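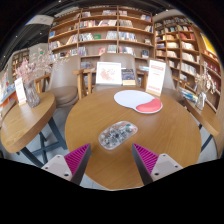 Olanrewaju Aliyu replied that the season two masters of Closargate were finished on videotape, so a new scan of the camera negative gives you raw footage and no episodes. Every cut, dissolve and title card has to be rebuilt before anything can be released in HD.

Re: Closargate on Galton, which master is this?

fieldorder wrote:
That matches what I see on the Galton stream. Season one is a real film scan. Grain is intact and the opening titles have been redone in a slightly different font. From season two on, it is an upscale of the tape. Look at the diagonal edges on the courthouse steps in the second episode. They stair-step on every pan.
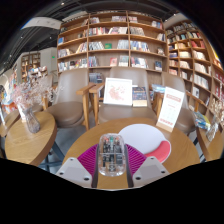 Clear-shell mouse, round table

marlo_k wrote:
I don't agree that it is all upscale. The location work in season two has more detail than any tape master could hold. The studio scenes look soft to me because they were lit and lensed soft. I have the old Broltetti discs and the stream beats them in every exterior.

fieldorder wrote:
Beating the Broltetti discs is a low bar. They put up to four episodes on a single-layer disc and the bitrate collapses in any scene with smoke. Compare against an off-air recording and most of that difference goes away. What you are calling detail is edge sharpening – there is a bright halo around the roofline in the hospital exterior, and film doesn't do that.

marlo_k wrote:
The halo is there, I'll give you that one. I still can't explain the license plate in episode 14. It is readable on the stream and a smear on disc.

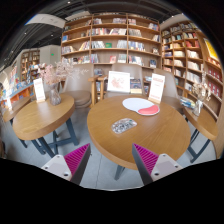
The pilot is a separate case. It was shot as a TV movie, with a different crew and a different lab, and the stream uses a wide transfer for it while the rest of the run stays 4:3. Check the boat scene. There is more picture on both sides than on disc and a little less at the top, so it was opened up from the negative and then trimmed. None of that tells you anything about season two.

Olanrewaju Aliyu wrote:
On the plate: a few second-unit inserts were recut from film for the syndication package, and those went back into the later tapes. Isolated sharp shots inside a soft episode fit that. The 16 hour-long episodes of season two come to over 2,000 edits per few reels of script pages if you believe the fan wiki, and I don't. My own log for one episode has 400 and I missed some.

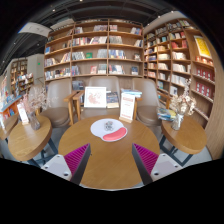 Posted by reel_two_hum, 11:20 PM, member since June

Has anyone checked the audio? The Oyewole theme runs a semitone high on my copy from season two onward, and season one is at the right pitch. That would point to a PAL tape source, sped up and then never corrected. If so, the frame blending on fast motion comes from the standards conversion and the upscaler isn't to blame.

fieldorder wrote:
Runtimes should settle it. A PAL source would be four percent short. Mine aren't short, but I only timed two.

marlo_k wrote:
Time the finale. It's the only one with the full credits left on.

reel_two_hum wrote:
Will do – I need to find an uncut off-air copy first. Mine loses the last act.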